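Setting the Table When You're Tired

Bhavana Sundaram
Thursday, January 24, 2019

I grew up in a house where the table got set properly every night, including the nights when dinner was toast. My mother had a drawer just for place mats, ironed (ironed!), and I swore I would never be like that. Now I have a drawer just for place mats. Mine don't get ironed, but still.

A few of you wrote in after the post on dish cabinets and asked how I manage a set table on a weeknight. The short answer is that I got rid of most of the steps. The long answer is below, and it's mostly about mats, because I have a lot to say about mats.

Start with the mat, even if you skip everything else

If you own a nice wooden table and you love it, put something down before the dishes. The bottom ring of a plate or bowl is often left unglazed, and it can be as rough as a nail file. I scratched a lovely old table with a cereal bowl, one breakfast at a time, and I didn't notice until the light hit it sideways one morning in June. I could have cried.

I like a mat that's darker than the table and plainer than the dishes. Dark gray is my favorite. It hides coffee, it hides soy sauce, and it makes any color you put on top look like you planned it. Patterned mats are pretty in the store, but I get sick of them by the second week and then I'm stuck with them.

Size matters more than people think! A mat that only just fits under a dinner plate leaves your fork and spoon hanging out on the bare wood, so lay the whole setting out on it before you take the tags off. Mine live flat in a shallow drawer. Rolled ones never forgive you.

One color for the dishes

For years I had a shelf of odds and ends: two blue plates from my first apartment, a Higuchi rice bowl I bought with birthday money, some white things of no known origin. It was charming in theory. In practice I spent every evening shuffling stacks around trying to find two plates that looked like they'd met before.

So I picked one color and gave most of the rest to my cousin. I kept the rice bowl, obviously. A plate and a bowl in the same shade do all the decorating for you, and you can pull them out half asleep. Dusty pink is having a moment and I am fully on board, especially in a matte finish. Food looks great on it. Green things in particular, a pile of peas or a plain cucumber salad, look like something from a restaurant.

One warning about matte, though. Metal cutlery can leave little gray pencil marks on it, and they don't come off with regular dish soap. I make a paste of baking soda and water, rub it on with a soft cloth in small circles, and rinse. Try it on the underside first. If the marks are old you may have to go over them twice. And don't scrub with the green side of the sponge, please, you'll end up with a shiny patch that bothers you forever.

Where the bowl goes

I set the plate nearest the edge of the table and the bowl right behind it, a little to one side, close enough that they nearly bump. It saves space and it means the drips land on the mat on their way over. A bowl with a little foot under it is easier to pick up when it's full of hot soup, too, because your fingers have somewhere to go. The spoon or scoop goes beside the bowl, down on the mat, with the business end pointing in toward the food so it's ready to grab by the handle. A pink one with a gray handle over a gray mat is about as matchy as I'd ever want to get, and I love it.
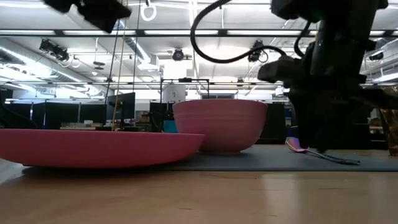
Washing up without the misery

Bowls with ridges around the outside are wonderful to hold and slightly annoying to wash. Oatmeal finds those grooves. I keep an old soft toothbrush by the sink (marked with tape, after an incident) and run it around the outside while the bowl is still wet and soapy. It takes no time if you do it right away, and forever if you leave it till morning.

Check the bottom of the foot as well. Water pools there in the dishwasher and then goes all over your socks when you unload. I tip every bowl over a towel before I carry it anywhere.

My dishwasher's hot setting goes up to 110 minutes, and I almost never use it for the everyday dishes. The short one is fine if you've scraped properly.

For the mats, wipe both sides. Both! Crumbs underneath act like sandpaper and then you've done all this for nothing. The fabric kind I wash cold and dry flat on top of the machine.

Putting it back

I stack 6 plates at the most, with a paper towel between each one. Bowls I only nest in pairs, because footed ones get stuck or wobble and I've lost enough of them. Long-handled spoons go in a tall jar next to the stove, handle down, so I can see which is which.

Next time I want to talk about dish towels, and why I've stopped buying the white ones. If you've got a trick for getting turmeric out of cotton, send it to me before then. I've tried sunshine and I've tried lemon and I still have a yellow handprint on my best one.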